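In Defense of the Ugly Homemade Part

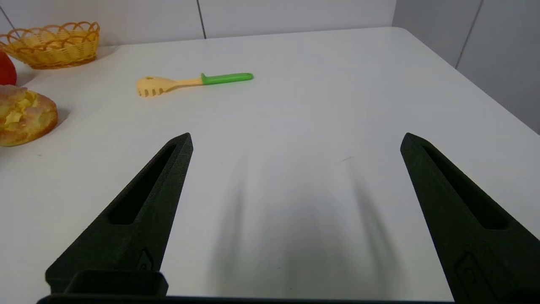 Matte black, slots down the middle, straight to work. Handsome enough for me.

My dishwasher is a Grustell, it's old enough to be in middle school, and last October the little clip that holds the top rack on its rail snapped in half. You would think a clip is a small matter. I did! Then I called the parts line and learned that the clip isn't sold by itself. It comes with the rail, and the rail comes with the rack, and the whole bundle was 70 dollars plus shipping, for want of a thing the size of my thumbnail.

So I took the two halves to Melahat Canpolat, who lives downstairs and has a printer in the room where other people keep a treadmill. She looked at them over a cup of tea, asked me which way the rack pulled, and went off to measure. The first one she made was too tight. The second one went in and has stayed in. It's chunkier than the original and the wrong color, and you can see the lines where the plastic was laid down. I like it more than anything else in my kitchen.

I've been trying to work out why, because I'm not a handy person. I own one good screwdriver (a Petersen, a gift) and a drawer of bad ones. But I think we've talked ourselves into believing that a repair should be invisible, and that if you can see it, somebody did it badly. We'll pay to hide a mend. We'll throw out a perfectly fine chair before we let guests see a bracket on it. My grandmother darned socks in whatever yarn was in the basket, so half of mine had bright green heels, and I never once thought of those socks as broken.

And look, I know the arguments on the other side. My brother-in-law made all of them at dinner, at length. A homemade part hasn't been tested. It could crack. It could melt — the inside of a dishwasher gets hot, and plenty of printed plastic goes soft in there, which is a fair point and something Melahat had thought of well before he did. There are things I wouldn't want made in a spare room, either. Brakes, for one. Anything that plugs into the wall. If my stepladder goes, I'll buy a stepladder.

But most of what breaks in a house isn't brakes. It's knobs and feet and hinges and the tab on the battery door. The Leker lamp by my bed has a cracked collar, and the lamp itself is fine, the bulb is fine, the cord is fine. The store in Brarngate offered me three percent off a new one, as if I'd come in hoping for a deal! I wanted a collar.

What I'd like is for companies to post the drawings. Put up the shape of the clip once you're done selling the clip, and let those of us with patient neighbors get on with it. I can't see who it hurts. I was never going to buy the 70 dollar rack. I was going to prop the old one up with a chopstick, and did, for most of a month.

Melahat wouldn't take money, so I've been paying her in plum jam, and she's started on the lamp. The collar will probably come out black because that's the spool she has loaded. Fine by me. The lamp is cream.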